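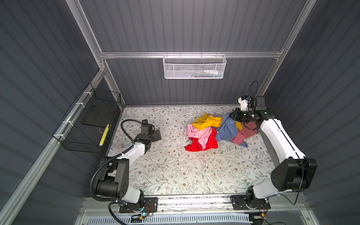 The Mat, the Baskets and Other Household Developments

Filed under: small rooms, large opinions
Posted Thursday, September 14, 2023

Welcome back to the gallery, where I document my efforts to keep a work corner from turning into a closet. Regular readers will remember that in March I promised to have everything off the floor by summer. Summer has come and gone, and it was very nice.

The vines
Pale mat, thin leafy vines, little brown flowers. Lise Gill talked me into the pattern over a plain gray that I still think about. She said it would calm the place down. There is now a pile of clothing on it, so I can't judge.

The walls
Dark gray, corrugated, ribs running sideways. Raed Issa says it's like working inside a very tidy shipping container. I've decided to hear the word "tidy" and stop there.

The white basket
Wire mesh, shallow, hung from the back rail. It was meant for things I use daily. It holds a few small things, and I couldn't swear to having used any of them since March.

The black basket
Also mesh, on the left wall, held up by four white zip ties and my confidence. There's a flat black box in it, and something striped in yellow and black that gives the whole corner an air of mild hazard.

The pile
Clothes awaiting a decision. Fold, donate, or move to a different spot and call it sorting. Dimas Hidayat favors the third option and has a spare room to prove it.

Next time: drawers. I have bought 6 dividers and own one drawer.

Older galleries | Leave a comment (2)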